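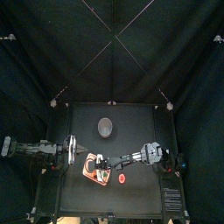 Opinion / Getting There

I've started booking the slow connection on purpose

My cousin's wedding was in Saithong, and to get there from where I live you have to change planes. There's no way around it. You can change once with a layout that gives you 37 minutes to get from one gate to another, or you can change once with a layover so long you could watch three movies and still have time to lose a sock. The booking site puts the first one at the top, with a little green tag that says "Best." The second one was way down the page, past the hotel ads, looking sorry for itself.

I took the sorry one. I've been doing this for a couple of years now and I'd like to make the case for it, partly because my friends think I've lost my mind.

Let me start with that green tag. Best for what? I've clicked on hundreds of these things and I still couldn't tell you. Sometimes it's the cheapest. Sometimes it's the shortest. On Trendatano, the site I use most (I don't love it, I'm just used to it), it seems to be some kind of blend, and when I wrote to ask what was in the blend I got a very friendly message about how much they value my feedback. So for all I know there's a hamster in there. But I do know what isn't in it, and that's how I feel when I'm running through an airport in hard shoes with my belt in my hand.

Yogesh Rana, who I've traveled with more than anyone I'm not related to, is a 37-minutes man through and through. He loves it! He has the gate map on his phone, he picks seats near the front, he packs one bag the size of a loaf of bread. And I'll admit he makes it most of the time. On the Saithong trip he took the tight connection and was in the hotel pool while I was still sitting in an airport eating soup. He sent me a picture of his feet in the water. I deserved that, probably.

But look at what it cost him. He spent the entire first flight checking his watch. He didn't sleep, he didn't read, he snapped at a man who was taking a while to get his coat down. He told me all this himself, laughing about it, at the wedding. That's a whole flight of his life spent being mad at a stranger's coat.

I had soup. It was good soup.

Okay, the money. People assume the long layover is always cheaper and it isn't, or not by as much as you'd hope. My round trip came to 1258 dollars, which hurt, and the short version was 93 more. So yes, I saved 93 dollars, and then I spent a decent chunk of it on the soup, a magazine, a second coffee and a neck pillow I didn't need and left in a taxi. If you're doing this to save money, bring a sandwich. I'd still do it at the same price. I think I'd even pay a little extra, though please don't tell Trendatano, they'll add a fee for it.

What I'm buying is slack. If my first plane sits on the runway for an hour, fine, I have an hour. I have several! When the pilot came on to say we were waiting for paperwork (what paperwork? who's printing it?) half the cabin groaned and started doing math out loud, and I went back to my crossword. I can't tell you how good that feels if you've spent most of your adult life on the other side of it.

There is a real argument against me and I'll give it a fair shake. Rozália Erdős, who sat at my table at the wedding and has two kids under five, told me that a six-hour layover with a toddler is a punishment and that anyone who writes something nice about airports should be made to change a diaper in one. She's right. If I had small children I'd take the shortest route and pray. Same if I had a bad back, or only a few days off work. Slack is easier to like when you have some to begin with, and I don't want to pretend my calendar looks like everybody's.

I also don't want to hear that I should "use the time" to see the city. I tried that once, in Hunia. I had a long gap, I took the train in, I walked up a hill to look at a church that was closed, I walked down the hill, and then the train back was late and I ended up running through the airport after all -- with a sunburn. So no. If I'm going to sit, I'm going to sit. Find a gate with nothing leaving from it, get a seat by the window, take your shoes off if you're wearing nice socks.

The thing I'd really like is for the booking sites to stop deciding this for me. Let me type in the least amount of time I'm willing to have between flights. Some of them do have a slider for layover length, but it's tucked away under "more filters," below the one for picking your aircraft, and it goes back to zero every time you change the date. I must have reset it nine or ten times looking for the Saithong flights. And the tight ones get sold with no warning at all. If the second flight boards before most people could walk to it, put that next to the price, in the same size type. They manage to tell me there are only 2 seats left at this fare, in red, with a small flame. They can find room for "you'll be jogging."

Yogesh says a warning like that would scare off perfectly capable joggers. He's already sent me options for our trip in January, and every single one has a green tag on it. I've told him I'll meet him there.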